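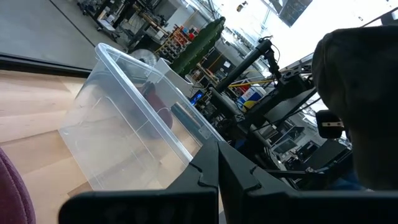
Clear plastic storage bin with two items inside.

Cargo barrier

Vendness Motoring Encyclopedia, Editorial Staff
Last revised October 19, 2023

A cargo barrier is a rigid or semi-rigid partition fitted between the seats and the load area of a passenger vehicle. It is intended to stop luggage, tools and other loose goods from entering the cabin under hard braking or in a crash. Barriers are most often found in station wagons, vans and sport utility vehicles, where the load area opens directly into the space used by passengers. Sedans are less often fitted with them, as the rear seat back and parcel shelf already divide the boot from the cabin.

Construction

Most cargo barriers are made from welded steel mesh set in a tubular steel frame. The openings in the mesh are kept small enough to hold back common household and trade items while leaving the driver a usable view through the rear window. The frame is shaped to follow the roof lining and side trim of a particular model, and a barrier made for one vehicle will seldom fit another without gaps.

Solid panels of sheet metal or moulded plastic are used in some commercial vans. These also reduce noise from the load area and make the cabin easier to heat and cool. Their main drawback is the loss of rearward vision, and vans so fitted depend on door mirrors or a reversing camera.

Nets made of heavy webbing are a lighter form of the same device. A net may be rolled into a housing behind the rear seat and hooked to the roof when required. Nets are easier to remove than steel barriers but stretch under load, and makers generally publish a lower limit for the weight they can restrain.

Mounting

A barrier is only as strong as the points to which it is fixed. Vehicles designed with a barrier in mind have threaded mounting points in the roof rails and floor, covered by plastic caps when not in use. In other vehicles the installer must drill the body and add backing plates. A typical mesh barrier for a wagon uses 4 mounting points, two at roof height and two near the floor.

Care is needed where the vehicle has curtain airbags. The upper brackets must not pinch the airbag or block its path as it opens. Child restraint anchor points behind the rear seat must also remain within reach, and many barriers have a slot in the mesh through which a top tether strap can pass.

History

Early barriers were made by small workshops for tradespeople and travelling sales staff. The Clevton company offered a bolt-in steel grille for its panel vans, with a printed load limit of 200 kg. Trillholm later sold a similar part as a dealer accessory for its family wagon, and a first batch of 1,000 was delivered to dealers in July of the model's second year. The Vlachou pattern, named after the firm that introduced it, replaced the one-piece frame with two folding halves, allowing the barrier to be moved behind either the front or the rear seats. Folding designs remain common in vehicles with split rear seats.

Testing

Barriers are tested by mounting them in a vehicle body or a rigid test frame and driving a block of known weight against them. The result is judged by how far the barrier moves toward the seats and by whether any bracket or weld fails. In the Clevton works test, the block weighed 30 kg and had no padding on its leading face. Results from a test frame do not always match those from a vehicle body, where the floor and roof may bend.

Use and limitations

A barrier does not replace the need to secure a load. Heavy items are best placed low and against the seat back, and tied to the floor anchors where these are supplied. Goods stacked above the top of the seat back should be restrained even when a barrier is fitted. A barrier gives no protection from items carried on the seats or in the footwells.

A barrier that has been struck by a load in a crash should be replaced together with its bolts and brackets.

See also: Boot; Panel van; Seat belt; Tie-down strap

© 2023 Vendness Motoring Encyclopedia. All rights reserved. | Contact the editors | Back to top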